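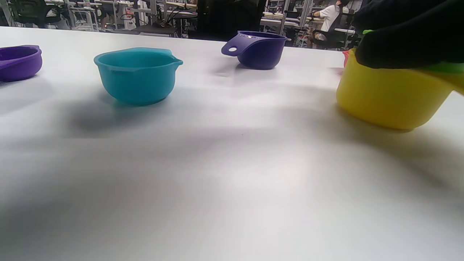 The bowls and cups on the white table, Tarneck, June 2024

My sister wanted the teal bowl for its spout. She had come up from Rastley on the early bus, 2 hours with a change at Clundgate, and she had not taken her coat off.

"Mum made the batter in that," she said.

"She made it in the purple one."

We left it there. The house had been sold in April and the kitchen was the last room. I had a box from Gillies, the grocer, and a stack of old newspaper.

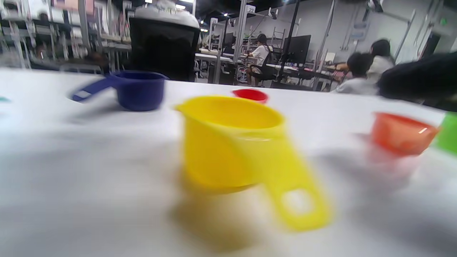
She picked up the yellow cup and held it by the handle. Mum used to measure rice with it, 300 grams, and never checked it on the scales. It always came out right -- or we never knew if it didn't.

"You have the cups," my sister said. "I'll take the bowls."

I said they ought to stay together. She thought about it, then began wrapping the yellow cup in the sports pages and put it in my box.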